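FOR IMMEDIATE RELEASE
17/07/2026

Prekell to publish Gemma Inskip's kitchen novel "The Long Rinse," without the usual promises

Prekell will release "The Long Rinse," the second novel by Gemma Inskip, in paperback and e-book. The publisher does not claim it will change your life. It runs to 134 pages and costs less than most lunches. 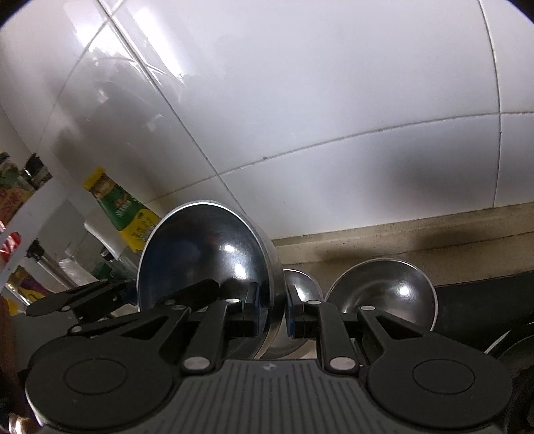
The book follows Pearce, a dishwasher at a failing hotel in the made-up port of Brostau, who is told by three different people that he is the heir to the place. He doesn't believe any of them. Readers who have had their fill of lost heirs may find him good company.

"I've read too many books where a stranger turns up with a letter and everybody just packs a bag," said Inskip. "I wanted someone who'd ask to see the letter again."

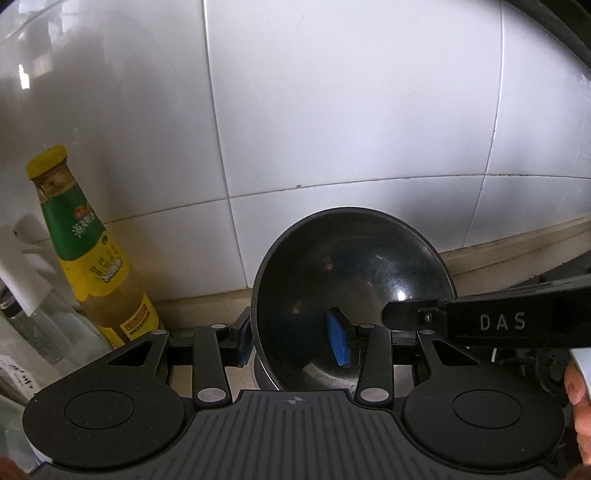 Inskip's first novel, "Fodo," sold 1,436 copies. Prekell prints the number here so that it need not be called a cult success. The new one is shorter and angrier, and most of it happens at a sink. One long chapter is given over to a single argument while Pearce works on a black wok with a blue sponge, and early readers either loved it or skipped it.

Editor Natalie Catterall cut 109 pages from the first draft, among them a prophecy, a shipwreck and most of a wedding. "I don't trust prophecies," said Catterall. "Gemma put up a fight for the wedding. I'm still not sure who was right."
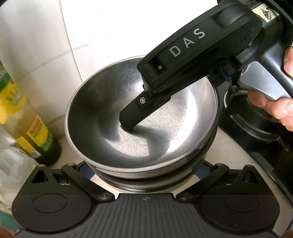 About the ending

Review copies carry no spoiler warning. Pearce may or may not be the heir, and the last chapter leaves the question open. Prekell asked for a clearer ending and did not get one. Whether that is brave or just annoying is for reviewers to say.
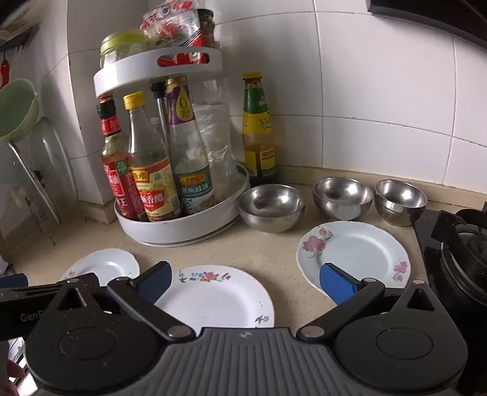 Three white plates, one with pink roses and green leaves.

Review copies can be requested from the Prekell press desk. Inskip will give 8 readings and will not be taking questions about a sequel.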